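Narkaleck
Main page Contents Random article Magazines A–Z Recent changes Talk

Narkaleck was a small-press alternative culture magazine, printed and online, covering comics, weird fiction, music, fashion and stage performance. 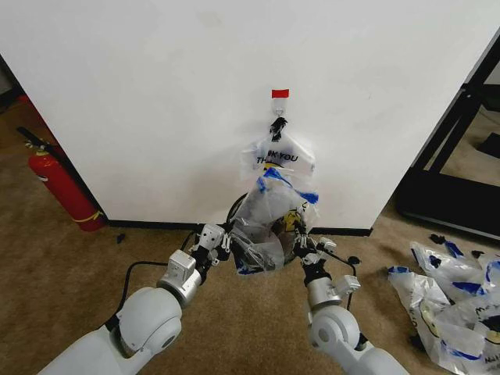
A clear plastic bag printed "THANK YOU", hung from an adhesive wall hook.

It ran to 13 print issues plus a blog that outlived the magazine by some years. Founded by Győző Kelemen, illustrator and former record shop assistant, and Lorna Manalo, who had been writing theatre listings for a free weekly. Best known for long interviews, heavy black covers and the Wednesday letters column. The name has no agreed meaning. Kelemen gave at least four explanations in print, including a misheard song lyric and a brand of throat sweet.

Background

Kelemen and Manalo met through a mail-order zine list run by Kelemen out of a spare bedroom. The list, Husa, sold other people's photocopied comics and a few of his own. It had 598 names on it at its peak, mostly in Britain, with a cluster in Hungary and the Low Countries. Manalo was a customer. She wrote in to complain that a comic had arrived with two pages stapled upside down, and the complaint was funny enough that Kelemen printed it in the next Husa catalogue. She then wrote a column for the catalogue, unpaid, for five mailings.

The catalogue got thicker. By the last one there were more articles in it than things for sale, and the pair decided to drop the shop side and do a magazine. Husa customers were offered the first issue at cost.

Print run

Issue 1 was a saddle-stitched A5 booklet, black and white throughout, with a two-colour cover. Contents: an interview with a puppet maker, a short comic by Kelemen ("The Eel Clerk"), a piece by Manalo on theatrical blood recipes, reviews. Sold out at fairs and by post. Reprinted once with the spelling mistakes corrected and several new ones added.

Issues 2 to 4 kept the same size. From issue 5 the format went up to a square-bound A4 with colour sections, printed by Skivell, a firm that otherwise did mostly parish magazines and seed catalogues. Skivell refused one page of issue 6, a drawing of a bishop with a lobster's head, and the page went out blank with a small note inviting readers to draw their own. Some 40-odd were sent in. A selection appeared as a pull-out in issue 7.

Print order for issue 8 was 1099 copies, an odd figure that came from a misread fax and was kept from then on as a house custom. Every later issue has "one of 1099" on the inside cover. Collectors have pointed out that issue 11 was reprinted, so the line is wrong for that one.

There was no fixed schedule. Issues were labelled by number only, never by month or season, though the December issue (number 9) had a wintry theme and a ghost story supplement. Gaps between issues grew longer. Issue 13 had been anounced as a double number but came out at normal length with half the comics missing, these being put on the blog later on.

Contents and style

A typical issue had one long interview, two or three essays, a comic of eight to twelve pages, a fashion or costume shoot, reviews, letters. Interviews were run nearly uncut, with pauses and phone calls left in. The one with the stage magician in issue 4 includes a full page about parking. Manalo defended this in an editorial, saying that readers could skip and that she always liked the boring bits in other peoples interviews.

Regular features:

The Eel Clerk – Kelemen's strip about a junior official in a flooded town. In every issue but 10. Ended mid-story.

Small Hours – record reviews, mostly cassettes, later downloads. Written under the shared pen name Srisuk by whoever was free. A Srisuk review could contradict the Srisuk review above it, and readers took to writing in to argue with one Srisuk on behalf of another.

Pattern Room – costume and sewing. Full instructions for a collar, a corset cover, a pair of hooves. The hooves (issue 7) are still passed round on cosplay boards.

Other People's Shelves – a reader sends a list of what is on one shelf in their home, no comment allowed.

Cover art was by Kelemen up to issue 5 and by guests after that. All covers are mainly black. Issue 10, a nearly all-black cover with spot varnish, was returned by several shops who thought it was a misprint.

The Wednesday letters

The blog began as a place to put corrections. From the time of issue 6 it carried a weekly letters post, put up on Wednesday evening, in which one of the editors answered whatever had come in. Questions were on anything: how to get into a publisher's slush pile, what to wear to a funeral, whether a given vampire film was any good. Answers were short and often rude. Manalo's were signed with an L, Kelemen's with a small drawing of an eel. Guests filled in when both were away.

For many readers this was the main thing and the magazine was secondary. The comments under each post turned into a forum in all but name, with its own in-jokes, a yearly card swap and at least two marriages. Some regulars went on to start titles of their own. Moderation was light until a long quarrel over AI-free drawing tools versus ink (really a quarrel over who had been left out of issue 12) after which comments closed after 20 days.

Money

No advertising until issue 5, then a few pages from record labels, a corset maker, a tattoo studio. Contributors were paid in copies at first, later a flat fee per page, the same for writers and artists. The editors took nothing until issue 8. Postage was the usual trouble. Overseas orders were sold at a loss for most of the A4 period as the cover price had been worked out from the weight of the old A5. Prints and a tote bag helped, the tote bag more than the prints.

End

After issue 13 the magazine was described on the blog as resting. Letters posts went on, less often, then monthly, then stopped without notice. Kelemen moved into picture books. Manalo edits scripts and has said in a podcast interview that there was no falling out, just two tired people and a garage full of envelopes. A fourteenth issue is known to have been part laid out. Three pages from it have been shown, all from The Eel Clerk, and they do not settle the ending.

Reception and influence

Reviews in the comics press were mixed early on. Common complaints: tiny type, white on black text, too many interviews with friends. The move to A4 was better recieved and the ghost story supplement got the magazine its only award nomination, for design. It did not win. Later small titles have borrowed the uncut interview and the shelf lists, with or without credit.

Back issues turn up second hand. Issue 1 in the first printing is the scarce one, told apart by "intreview" on the contents page. Issue 6 with the blank page still blank is worth more than one that has been drawn on, although a few of the drawn ones are very good.

Collections

Small Hours: The Collected Srisuk – all reviews up to issue 9, unindexed.
The Eel Clerk, Book One – strips from issues 1 to 6, redrawn in places. No Book Two.
Ghost supplement – reissued as a separate pamphlet, same text, new cover.

See also

Small press
Zine
Letters column
Husa (mail-order list)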